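Fliritley Community Help > Grippers and hand tools

Fisheye or ordinary wide lens for a hand-held gripper? Folding and hanging clothes

Posted by Gemma Caruso, 3 May 2024

Hello all, and thank you in advance for your patience, as I do tend to go on a bit. We have been building up our hand-held gripper at Basalow since March and I'm stuck on the camera. I've tried 2 lenses on the same mount, a proper fisheye and a plain wide-angle one, and I keep changing my mind (my colleagues have stopped asking!).

The job is clothes. Picking a garment up, getting it on and off a hanger, laying it down again. With the plain wide lens the picture is lovely and straight, but I lose the hanger the moment I turn my wrist, and then I can't tell from the recording where I was heading.

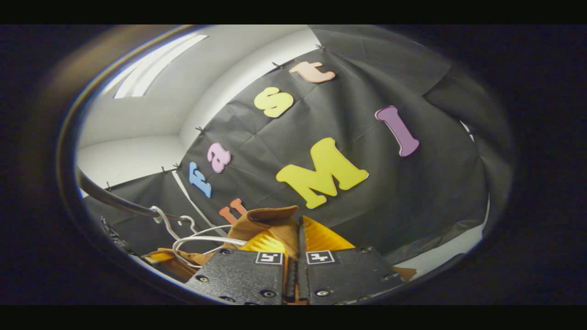 With the fisheye I keep the jaws, the garment and a good piece of the wall all together, even when I'm in close. My worry is the bending. The tags on the fingers sit near the middle and seem all right to me, but straight things further out go properly banana-shaped, and I don't know whether that will come back to bite us when we work out the gripper's position. The fingers are black as well, and the right-hand one gets rather gloomy when the light is off to the left. Should I stick with the fisheye, or go back to the other lens and move the mount further up?

Nomvula Sithole

Hi Gemma, stick with the fisheye! We went through exactly this at Dullstead and I wish we'd stopped dithering sooner. We did 50 recordings with each lens on the same pile of shirts, and in the fisheye set the hanger stayed in view in 93 per cent of the time we were reaching for it. The plain lens was so far behind that we put it back in its box.

The bending matters much less than you'd think so long as you calibrate with a fisheye model. If your software only offers the ordinary one, it will fit the middle nicely and make a mess of the rim, and you'll blame the lens for it (I did, for a whole afternoon). Take your calibration board right out to the edges and tilt it plenty. And do it again if you so much as nudge the focus ring.

As for the gloom, fix the exposure by hand and check that the tag on the darker finger is still picked up with the jaws fully open and fully closed. A second lamp on the right did the trick for us, a cheap desk one with baking paper over the front, kept well clear of the bulb.

Ermanno Testa

Raising the mount is worth a try. I moved mine up 3 centimetres and saw more. It did get wobbly though, and it knocked the rail a few times. Can't help with calibration I'm afraid, a friend does ours.

Gemma Caruso

Thank you both, that's so kind. Nomvula, I've just looked and ours was set to the ordinary model the whole time, so I'm off to do the board again. I'll leave the mount where it is for now and borrow a lamp from the office.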